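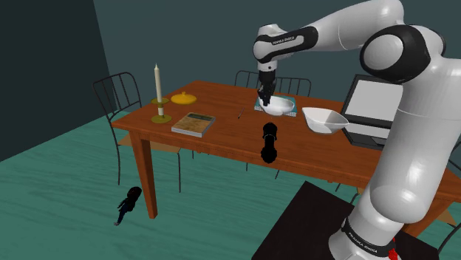

用机械臂收碗之前,先在电脑里收一百遍:Tillix 仿真套件试用心得和小窍门

2024-11-15

先说我为什么会写这个。我这个页面平时讲的都是抹布怎么晾、案板怎么分、抽屉怎么隔,忽然讲起机械臂,老读者可能要愣一下。起因是二月份我订了 Tillix 的“餐桌整理”套件,本来只想看看这种东西离普通人家的厨房还有多远,结果一玩就玩到现在,攒了一堆笔记,干脆整理出来。

套件是纯软件的,不卖你真的机械臂。装好以后,电脑里有一间屋子、一张木桌、一台 Franka 机械臂,还有碗、盘子、烛台、书这些家里常见的东西。你把任务写好,让它去夹、去放,看它怎么做。觉得满意了,再考虑租真机。真机租赁是另一家叫 Gresico 的在做,我还没租,所以下面说的全是仿真里的经验,这点先讲清楚!

一、安装和第一天

安装包下载很慢,建议晚上挂着。物品库里一共有3136件东西,听着吓人,其实按“餐具”“文具”“摆设”分好了类,翻起来不费劲。我第一天什么都想往桌上摆,电脑风扇响得像抽油烟机,后来老老实实减到十来件才顺。

显卡一般的朋友,先把阴影质量调低一档,画面差一点不影响夹东西。

二、碗怎么夹

碗是最好的入门物件,也是最气人的。我的几条心得:

从碗沿下手,夹爪竖直往下,两根手指一里一外卡住碗边。别想着从两侧抱住整个碗,大一点的碗根本张不开那么宽。

下降速度分两段。离碗还远的时候可以快,快到碗沿了就慢下来。默认设置是一个速度到底,我头几次都是直接把碗撞翻(好在是电脑里的碗,不用扫碎瓷片)。

夹力从小往大加。我一开始图省事拉到最大,碗一下子弹出去,找了半天,在桌子底下。

浅碗比深碗难,碗壁越斜,手指越容易打滑。遇到这种,把夹取点再往里挪一点点。

三、碗下面垫个盘子

这条是我最想推荐的。收碗的时候别让机械臂直接往桌面上放,给它一个托盘或者方盘当目标。盘子有边,位置稍微偏一点也看得出来,你调参数就有了参照。颜色上我也试过,白碗配青色托盘,在屏幕上一眼就分得清;白碗配白盘好看是好看,盯久了眼睛累。 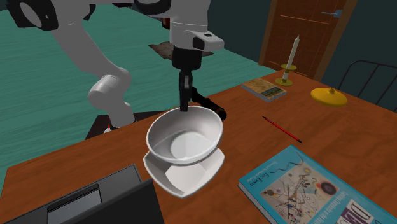

图:白碗放在白色方盘上,夹爪伸到碗的后沿。

放下的时候有个小动作要记得写进去:松手之后先竖直抬高,再横着走。我漏写过,手指带着碗沿一起走,刚放好的碗又歪了。

四、桌上的杂物留不留

我的建议是留。真正的餐桌哪有那么干净?我家桌上永远有本没看完的书、一支不知道谁的笔。仿真里也这么摆,练出来的动作才用得上。不过摆的时候讲点顺序:

高的东西,比如插着蜡烛的烛台,先放远一些,等路线稳定了再一点一点往碗那边挪。

笔和铅笔这类细长的,不挡手臂的路,可以随便放。

笔记本电脑要留神,屏幕立起来占的地方比你以为的大,机械臂的肘部弯下来时容易蹭到。

带圆钮盖子的小碟子可以当进阶题,捏着圆钮提盖子,比夹碗要有耐心。

五、我的成绩单

同一个任务,收一只碗放到盘子上,我跑了100遍,成了92遍。没成的那些大多是浅碗打滑,还有就是我手痒改了夹力。这个数是我自己电脑上跑的,碗的位置每次只小范围变动,您要是把碗满桌乱放,别拿这个数来找我算账哈。

六、哪些地方不满意

说明书的中文翻译很生硬,“夹爪开度”一会儿叫“开口”,一会儿叫“张量”,我看了半天才反应过来是同一个东西。

碗里不能装汤。我特别想试半碗汤端过去会不会洒,现在的版本做不到。

客服回信慢,我问了4个问题,隔了好几天才一起答复,答得倒是仔细。

另外,场景里镜头位置建议多存两个,一个看全桌,一个凑近看碗。只看全桌的话,手指到底卡没卡住碗沿很难判断,我前面走的弯路有一半出在这儿。

七、值不值得买

喜欢折腾的人,值。您要是指望买回来明天就不用洗碗了,那还是先买双好手套吧。Midance 也出了一个类似的套件,价格低一些,我只用过试用版,物品少,界面倒是更顺手,想先尝个鲜的可以从它那里开始。

存档提醒一句:每改一次参数就另存一份,文件名里写上改了什么。我有一版特别稳的夹浅碗设置,就是被自己覆盖掉的,到现在也没调回来。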